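We use cookies to remember your settings and to see which pages are read. Accept all | Manage choices

Corner shop on Fiore Street to stay open later after refit

A small grocery in Mambridge will open until 11pm from March, following a refit that replaced its old wall units with white slotted-angle shelving.

Trimer, which sells drinks, snacks and imported groceries, closed for six days while the work was carried out. The shop is run by Italo Pace, who took over the lease from a greengrocer and has kept the same narrow layout.

Pace said the old units had begun to sag and could not be moved up or down. "We had tall cans lying on their sides," he said. "Now I can shift a shelf before we open and have it filled the same morning."

The refit cost £3000, most of it spent on the shelving and a new floor by the door. The uprights are perforated from top to bottom, so each level can be set to suit the stock. Drinks were the first lines to go back, with cans on one level and bottled water on the next.
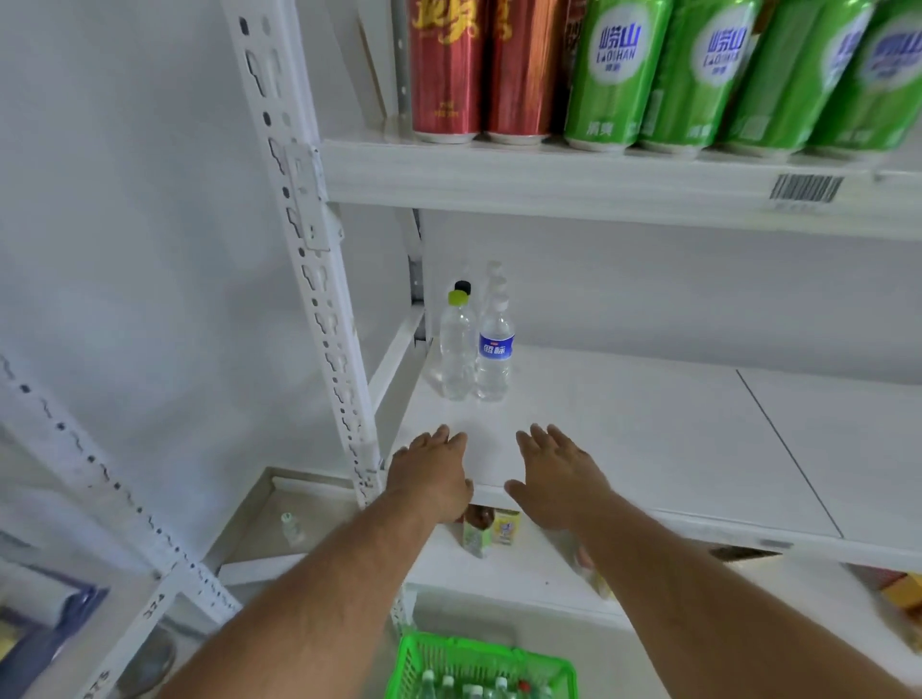
Laoshan cans on the upper shelf at Trimer, with bottled water below.

There are now 72 lines of soft drinks and water on the shop's list — many of them from China — and Pace expects to reach 90 by the summer. Deliveries come from a wholesaler in Trurnberg, usually before 7am, and some lines are still waiting to be restocked.

Each shelf has a front lip for price labels. Customers had complained that the old handwritten tickets fell off or ended up under the wrong item.

The later hours will be tried until the end of June. The parcel counter will still close at 5.30pm, and the shop is asking people collecting larger boxes to come in before the school run.

Related items
Trurnberg road resurfacing put back to April
Mambridge library to extend Saturday opening
New bus shelter for Fiore Street
Market traders asked for views on pitch fees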